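Teleop notes, part 4: towels

October was mostly towels. I had planned to be on shirts by now, but the fold policy was failing on the first grasp often enough that there was no point moving on until the demonstrations were better.

Quick recap for anyone who skipped part 3. Demonstrations are recorded two ways. In the first I hold the wrist and push the arm through the motion with gravity compensation on (hand guiding). In the second I sit at the desk with the Drultix controller and drive the gripper remotely. Both write to the same log format through Sturar, the recorder I have been patching since spring, so the training code doesn't care which one it gets. The policy does.

Hand guiding is faster for me. I can feel the fingers load up against the table and stop. The cost is that my forearm ends up in the camera view for half the episode, and the force readings include whatever I was doing to the wrist. I recorded 100 episodes this way and trained on them alone. The resulting policy went to the right area and then hesitated above the cloth, drifting a little from side to side. My guess is that it had learned to look for my sleeve.

Remote episodes are slower and the early ones are bad. Depth is the problem. From the fixed camera, fingers touching terry cloth and fingers hovering just over it look nearly the same, and the loops compress before there is any useful force signal. I threw out the first 20 and started again with a stricter routine: approach from straight above with the fingers open, stop, descend slowly, close, lift, check the other view, continue.

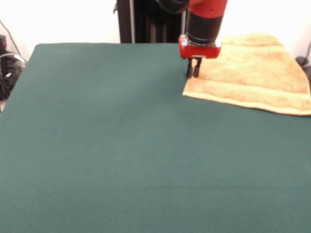 The pause before the descent turned out to matter more than anything else in the routine. Without it, my approach and my grasp ran together into one diagonal swoop, and the policy copied the swoop. With it there is a clear point in the data where the horizontal motion ends, and the learned version lines up over the cloth before it goes down. I hold for 2 seconds. Longer holds taught it to sit there.

The felt helps too. On the bare top, a missed grasp slid the whole towel and the rest of the episode was junk. On felt the cloth mostly stays where it is, so a miss can be followed by a second attempt in the same recording. I keep those. Recoveries are underrepresented in everything I recorded over the summer, and it shows.

Sturar now has 1,022 towel episodes after filtering, mixed from both methods, with the sleeve-heavy stretches of the hand-guided ones masked. I still need to fix the timestamp offset between the wrist log and the camera log – it is small, but it moves the moment of closing by a few samples, and that is the part I care about.

Dalsgaard format export is half done. The Pendardale branch has the new masking script if you want it. It expects the old directory layout, so rename your folders first.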